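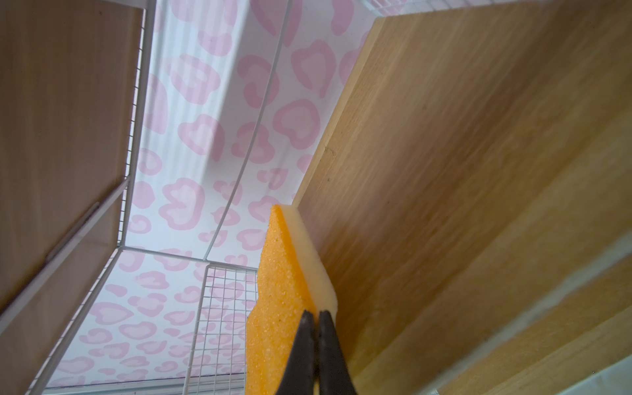
**Can I wipe the shelf boards with the scratchy side of a sponge?** Use the soft side for the boards and save the scratchy side for the wire, with a very light hand.

## Part 3: Loading the sponge shelf

Okay, your rack is standing up and it doesn't wobble (if it does wobble, go back to Part 2 and push those side panels down harder, I promise they go further than you think). Now we get to the part I like best, which is putting the sponges on it!

I wrote this guide for the Udo three-tier rack because that's the one we keep in the supply room at Wragg, but any small wire rack with wood shelves will work the same way. The idea is one color per shelf. Green on top, orange in the middle, blue on the bottom. At our place green is for sinks, orange is for pots, and blue is for counters and tables. If your kitchen does it differently, swap them however you like, just write it down somewhere before you start.

### Before you load

1. Wipe each board along the grain with a barely damp sponge, then dry it with a towel. Don't forget the front edges.
2. Let the boards air out. I usually go make coffee.
3. Open all your packs and dump everything out in front of the rack. Yes, all of it. I used to open one color at a time and I'd always find a stray orange one later, after I had swept up the wrappers and felt very pleased with myself.
4. Check every sponge with your fingers. Anything damp goes on the dish drainer until tomorrow.

> **Caution:** Don't put a wet sponge straight onto a wood shelf. It leaves a dark rectangle and the rectangle stays. Ours has one from last June and I look at it every single morning.

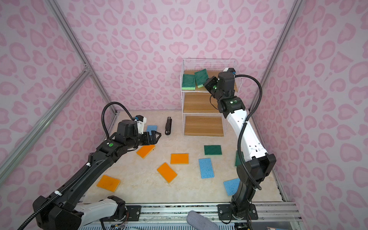
*Sponges and scouring pads spread out below the rack, with the sorting under way.*

### Sorting and shelving

5. Start with green, on the top shelf. Put the first one at the left end and work across. They can lean on each other a little, that's fine - you want to be able to grab one without knocking the rest down.
6. Do orange next, on the middle shelf. Line them up in a row with the scratchy sides all facing the same way. I can't give you a great reason for that, it just makes me happy.
7. Blue goes on the bottom, again starting from the left.
8. Flat scouring pads don't get a shelf of their own in this setup. Stack them in a drawer or a small tray by the sink. I tried them on the top shelf with the greens and they slid down behind and got lost.
9. Anything that isn't for cleaning goes back where it lives. Staplers, clocks, pens, whatever has wandered in. A stapler on a sponge shelf will rust sooner or later (ask me how I know).

**Note:** If you run out of room on a shelf, please don't start a second color on it. Keep the extras in their wrapper and top up later. Our first Noltance order was 124 sponges and we were topping up forever.

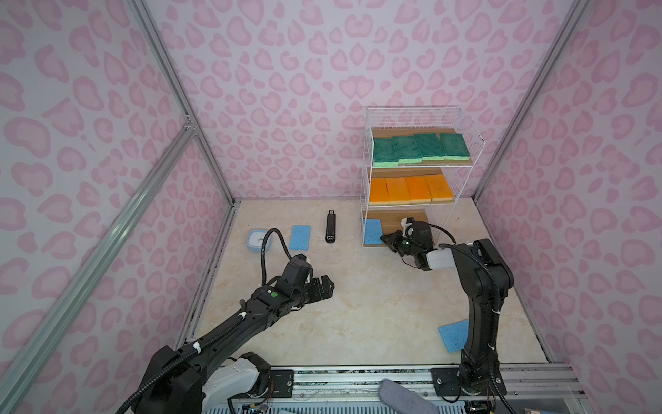
Siwan Cadwaladr wrote back after trying the steps that she'd flip the whole order over: blue on top, since counters get wiped all day long and she was tired of bending down for them, and green at the bottom where she only reaches a couple of times a shift. She also wanted it said that people with bad knees should get to choose.

Fair point, and I've changed my mind about calling my order the "right" one! Put the color you use most at the height you like best. The one thing I'd hang on to is a single color per shelf, because a mixed shelf is how a sink sponge ends up on a lunch table.

### Keeping it that way

- Take from the right, refill from the left.
- When a shelf is down to 2 sponges, top it up.
- Once a month take everything off and wipe the boards again, same as steps 1 and 2.
- Used sponges never go back on the rack. Not even for a minute, not even if you rinsed it really well. Tzu-hsuan Tsai and I have gone back and forth on this and I'm not budging.

> **Caution:** If you use Gritik cleaner on the wire, take the boards out first - I got drips on one and it went blotchy.

Labels are in Part 4. You can skip them if everyone already knows the colors.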